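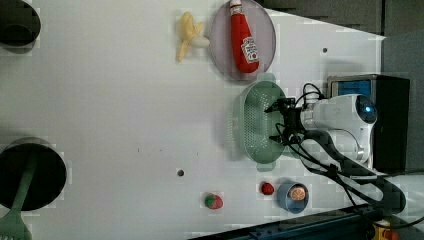 Pristhorpe Shared Kitchen: frequently asked questions

Last updated Oct 6, 2022

Booking and membership

Who can use the kitchen?
Anyone over 18 who lives or works in Pristhorpe, Stuvton or one of the villages between them. You don't have to be a trained cook. Most of our members make jam, bread or packed lunches to sell in small amounts, and a few only come in to cook for family parties.

How do I join?
Fill in the form at the front desk or ask for one by email. You'll need proof of address and one form of photo ID. We then book you in for an induction. You can't use the kitchen until the induction is done, even if you have worked in a commercial kitchen before.

How long is the induction?
Two hours. It covers the ovens, the dishwasher, the cold room, cleaning down and what to do if the fire alarm sounds. Wear flat, closed shoes.

How far ahead can I book?
Up to 8 weeks. Bookings are in blocks of two hours, and the block includes your setting up and cleaning time. If you think you'll need longer, book two blocks together. We can't hold the next one for you on the day.

What if I have to cancel?
Give us 36 hours' notice and the booking goes back on your account as credit. With less notice than that we keep the fee, unless someone else takes the slot.

Can I bring a helper?
Yes, one helper per booking. They sign in at the desk and stay with you. If the same person is helping you every week they should join in their own right.

Using the kitchen

What equipment is provided?
Two ovens, a six-ring hob, a stand mixer, scales, baking trays, stockpots, mixing bowls, sieves and colanders. Knives are not provided. Bring your own in a roll or a box with a lid.

Can I leave my own equipment there?
Only in a rented locker. Anything left on the shelves is treated as shared and will get used. Lockers come in one size and there is normally a waiting list.

The dishwasher leaves things wet. Is it broken?
No. It is a commercial machine with a very short cycle and it doesn't dry. Leave items on the rack to air dry, then put them away. Please don't use tea towels.

Is everything safe to put through the dishwasher?
Steel and most plastic items, yes. Cast iron, wooden spoons and anything with a non-stick coating should be washed by hand. Check sieves and colanders before they go in, as rice and small seeds stick in the holes and end up in the filter.

Where do I put my ingredients?
Chilled food goes in the cold room on the shelf with your booking number. Dry goods stay with you. Label everything with your name and the date, including things you only plan to leave for an hour – unlabelled food is thrown out at closing.

Can I use nuts?
Yes, but tell us when you book. Nut bookings are put in the last block of the day so that the full clean can follow. The same goes for sesame.

Can I cook meat and fish?
Yes. Use the red boards for raw meat and the blue for raw fish. Deep frying isn't allowed at all, as the extractor isn't rated for it.

Selling what you make

Do I need to register as a food business?
If you sell food, or give it away regularly, you will usually need to register with your local council. Ask them which address to put down. We can give you a letter confirming that you cook here.

Does your insurance cover me?
Our policy covers the building and the shared equipment. It doesn't cover your products or your customers. You'll need your own public liability cover before you start selling.

Can customers collect from the kitchen?
No. There is no waiting area and the car park belongs to Wallner next door.

Getting here and getting in touch

Where do I park?
On Nernow Road, where there is no charge after 6pm. You can pull up at the side door to unload – ten minutes at most, please, as bin lorries use the same lane.

Is there step-free access?
Yes, through the side door. Ring the bell and someone will open it. One worktop can be lowered, so ask for it when you book.

Are you closed at any point this year?
The kitchen will be shut for the second week of November while the cold room door is replaced. Bookings already made for that week will be moved.

Who do I speak to?
Corina Bühler looks after bookings and lockers. Ring the front desk on extension 697, or leave a note in the tray.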